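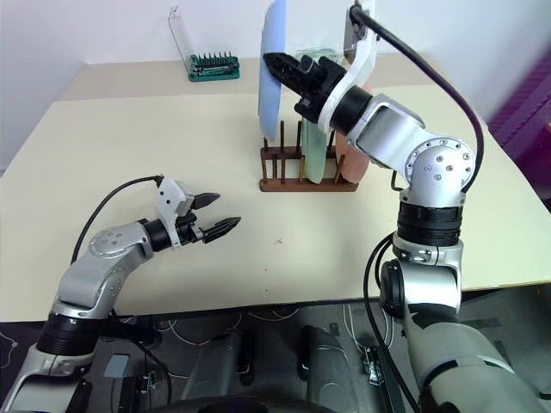 Feng-yi Chuang replied:
I would leave the bank out of it for the first year. We started Joltine on our own savings and one paying customer, and the overdraft we did take was more trouble than it was worth. What are you planning to spend the money on?

mudlark_ben wrote:
Stock, mostly. The supplier wants a minimum order of 500 units and I have orders for less than half of that. The product is a folding drip tray for people who keep bikes indoors. I've sold them at two markets and through a plain website. The bank has offered a small loan over 4 years and the repayments look manageable on paper.

Feng-yi Chuang replied:
Ask for a smaller run at a higher unit price. They nearly always say no the first time. Our first supplier said no twice and then did us 2 boxes as a trial, and we paid a silly price for them, but we found out the hinge was wrong before we had a garage full.

harrowgate wrote:
I disagree with this. A higher unit price on a cheap product means you make nothing on each sale, and then you can't tell whether the business works or not. Ben has already sold at markets. He knows people want it. If the bank is willing to lend at a fair rate he should take it and get on.

I run a small firm making shelf brackets and would not have got anywhere without a loan in the first six months.

Tinplate wrote:
Is the loan in your name or the company's? That matters more than the size of it.

mudlark_ben wrote:
Company, but they want a personal guarantee.

Tinplate wrote:
Then it's in your name.

harrowgate wrote:
Most small loans have one. It isn't a reason to walk away. Read what it covers and whether it's capped.

Feng-yi Chuang replied:
Harrowgate and I will have to differ. Two markets is two markets. The people who come to a bike market already have the bike and the wet hallway. I would want to see what happens when the website has to find buyers by itself. Ben, how many of your orders came from strangers?

mudlark_ben wrote:
Fair question. I went back through them last night. Most came from people who had picked up a card at one of the markets, or who know someone who did. A few came from search. I haven't paid for any advertising yet.

oldquay wrote:
I've been on both sides of this. My first business was called Dokari and we sold lunch tins. We borrowed for stock, sold 678 in the run-up to Christmas and thought we had cracked it. January was dead. The repayments were the same in January as they were in December. We did get through it, but I was doing shifts at a warehouse to cover them.

So my advice is to look at your worst month and see if you can pay the loan out of that.

harrowgate wrote:
That I agree with. Bikes are seasonal too, though a drip tray probably goes the other way and sells when it rains.

mudlark_ben wrote:
That's what I'm hoping. October should be a good month if I have stock by then. The supplier quotes five weeks plus shipping, so I need to decide soon.

Tinplate wrote:
Who's the supplier, if you don't mind saying?

mudlark_ben wrote:
Tseng. They did the sample and the quality was fine. I also had a quote from Mudier, cheaper, but they wouldn't send a sample without a deposit and were slow to answer emails.

Feng-yi Chuang replied:
Stay with the one who sent the sample. And have you asked about splitting the order? Pay for the whole run, or commit to it, but take delivery in two parts and pay for the second part when it ships. It's a different question from asking for a small run and they may be easier about it.

mudlark_ben wrote:
I hadn't thought of that. I'll ask today.

oldquay wrote:
Get it in writing, including what happens if you don't want the second half.

harrowgate wrote:
And who pays for storage in the meantime. We were caught out by that.

mudlark_ben wrote:
Update for anyone following. They will split it, with a deposit on the second half which I lose if I cancel. Storage is free for eight weeks. I can cover the first half from savings, just. The bank says the offer stands until the end of next month, so I'm going to leave it there for now and see how the first boxes sell.

harrowgate wrote:
I'd still have taken the loan, but that's a decent deal. Good luck with it.

Tinplate wrote:
Put the price up a bit as well. You're too cheap.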